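The Long Way Around to a Clean Table

My grandmother could not sit down to eat until the table had been wiped twice, once with a damp cloth and once with the flat of her hand, and I grew up thinking every family did it that way. Then I moved to Prisdale, rented a room over a bakery, and found out that people have as many ways of clearing a table as they have of making soup (and they will defend them just as hotly!).

I have spent a good part of this year asking about it. I started in April with my own street and kept going, by bus mostly, out to Gidey and the little towns past the river, and by the end I had filled 36 pages of a notebook with crumbs, cloths and strong feelings.

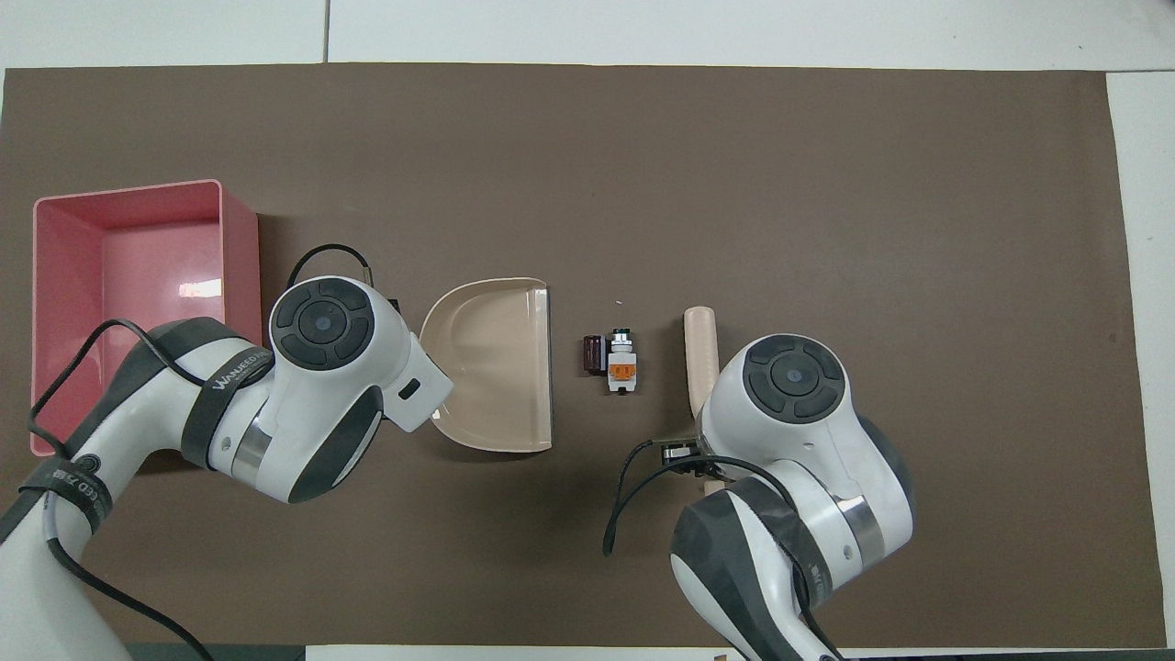 Flor Castaño told me she has never trusted a cloth for the first pass. A cloth only moves the crumbs along and presses them into the cracks, she said, and anyone who has a good brush should use it dry and save the water for afterward. She learned this at 62, from a daughter-in-law, and was annoyed for a whole summer that she hadn't thought of it herself.

I was a cloth person when I met her, I should say, and I argued a little. She let me talk, poured me more coffee, and then swept my side of the table while I was still going on about cotton.

So I bought a brush. The hardware store in Gidey keeps them on a low shelf behind the paint, and the woman at the register told me to rinse mine once a week and let it dry with the bristles down. I forget about half the time. It has held up fine anyway.

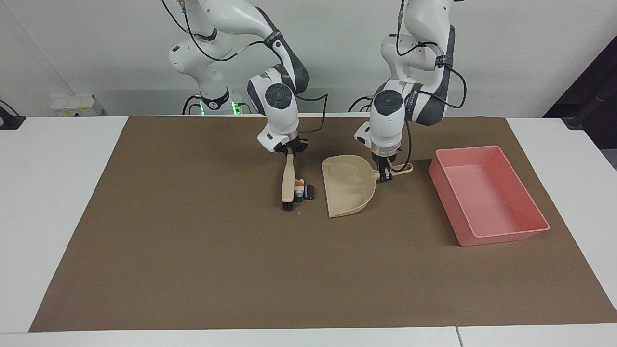

What goes underneath

Covering the table is another matter, and opinion splits by town. In Rikidau they like oilcloth, tacked at the corners and kept until the pattern wears off where the elbows go. My neighbors prefer paper for messy jobs, like shelling beans or letting the grandchildren loose with glue, and roll the whole business up when they're done. I've come around to paper for pie days, though I still miss the feel of flour on a bare board, and I always tear the sheet too short.
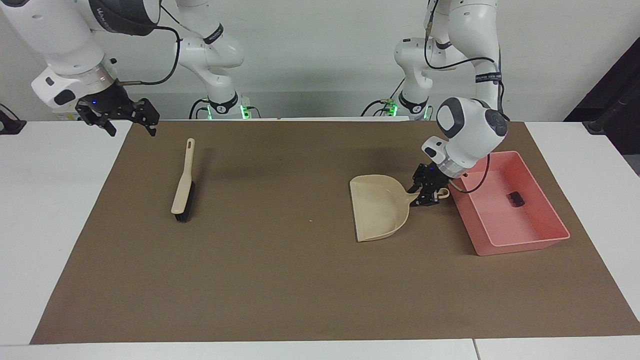

After supper

My favorite evenings were the ones when the clearing took longer than the meal. Someone stacks the plates, someone else remembers there is cake, and the plates have to come back out again. At one house in Clodora we cleared the same table 4 times before anybody looked for a coat, and I rode the last bus home with a slice of plum cake in my lap, wrapped in a dish towel I still need to return.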